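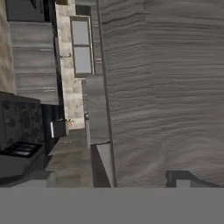
Shedding Supplement Claims Get a Cool Reception From Reptile Keepers

Tue 7 March

A liquid supplement that promises "one clean shed, every time" went on sale in pet shops across the Manzano area last week, and the people who keep snakes and geckos for a living would like to see some evidence first.

The product, called Unell, comes in a dropper bottle and is meant to be added to the water bowl twice a week. Its maker, Ancombe, says the blend of vitamins and plant oils "supports the skin from the inside" and cuts down on the patchy, stuck sheds that send so many owners looking for help. The company's leaflet says 80 percent of animals in a home trial shed in one piece after starting the drops.

That number is on the front of the leaflet in large type. The details are on the back in small type, and they are thin. The trial covered 68 animals, kept by their own owners, over one winter. Owners reported the results themselves. There was no group of animals that got plain water, so there is no way of telling how many would have shed cleanly anyway. Most healthy snakes do.

Owners who signed up were also sent a care sheet. It told them to check humidity daily, provide a damp hide during the shed cycle and put in something rough to rub against. Any keeper will recognize that list. It is the standard advice for a bad shed, and it costs very little to follow.

"If you take a dry tank and fix the humidity, the animal is going to shed better," said Bonifacio Robles, who has bred ball pythons and leopard geckos for many years and runs a monthly care clinic in Manzano. "You could add the drops or you could sing to it. I'd want to know what happened to the ones that got the care sheet and no bottle."

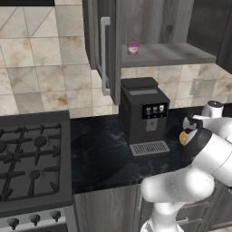 Robles said he was also puzzled by the water bowl as a way of giving a dose. Some snakes drink a lot, some hardly seem to drink at all, and plenty of them soak in the bowl or tip it over. Many geckos prefer to lick droplets off leaves and glass. An owner has no idea how much of anything is going in.

There is a safety question as well. Vitamin A is one of the listed ingredients, and too much of it can make a reptile sick. Skin trouble is one of the possible signs, an awkward fact for a product sold to improve skin. The label gives a single dose for "all reptiles" and doesn't say how much of the vitamin is in each drop.

Asked about this, Ancombe said in an e-mail that the amount was "well within accepted levels." It did not say what the amount was, or whose levels it had in mind. The company said a second, larger trial with 800 animals was being planned, but gave no start date and did not answer a question about whether that one would include a comparison group.

The drops sell for $11 a bottle. A bottle is supposed to last one adult snake a month, so an owner who follows the directions will spend a fair amount over a year on a problem the animal may never have.

The Manzano shops carrying the product appear to be of two minds. Dovar Pets put it by the register in January ahead of the wider release and has since moved it to a lower shelf. A clerk there said customers were asking for it and that she tells them to buy a humidity gauge first. Another store has a sign up calling it "vet approved." The leaflet itself makes no such claim, and Ancombe did not name a veterinarian when asked.

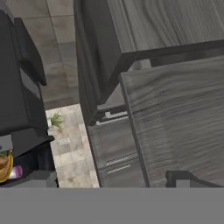 What to do about a bad shed

Robles's advice is the same as it was before the drops came along. Check the humidity with a gauge you trust, and look up the right range for your species. Put in a hide lined with damp moss when the skin turns dull. Leave the animal alone while it works.

If pieces are left behind, a short soak in shallow, lukewarm water often loosens them. Look closely at the tail tip and, on geckos, the toes, where old skin can tighten and cut off blood. Don't pull at dry skin, and don't pick at anything near the eyes.

A snake or lizard that has trouble two or three sheds in a row should see a vet who treats reptiles. Mites, infection and poor diet can all be behind it. Bring the supplement bottle along if you have been using one.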